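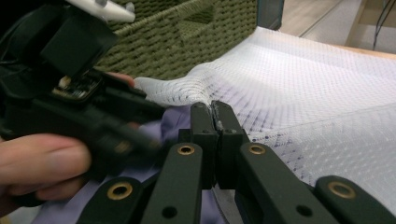
**College football | Terms and procedures**

# Grayshirt

A **grayshirt** is a college football recruit who agrees to join a team but puts off full-time enrollment until the term after the usual fall start. The player does not count against the roster for the first season and keeps all of his eligibility. The word follows the older term *redshirt*, used for a player who is enrolled and practices but sits out of competition.

## How it works

A grayshirt normally finishes high school in the spring and stays home through the fall. He may take a part-time course load but may not practice with the team. He enrolls full time in the winter term and joins off-season workouts, with spring practice usually ending in April.

## At Hollance

Hollance College began offering grayshirt places under head coach Felicidad Lumanlan, who took 8 such players in her first 2 recruiting classes. One of them, linebacker Aisyah Entili of Fandau, went on to start 30 games and finished with 116 tackles. Rival program Oyewole has used the practice less often, mostly for players recovering from knee surgery.

## Criticism

Some high school coaches object when the offer is changed to a grayshirt late in the process, after other schools have filled their classes. Hollance now states the enrollment term in its first written offer.

## See also

- Redshirt
- Preferred walk-on
- Early enrollment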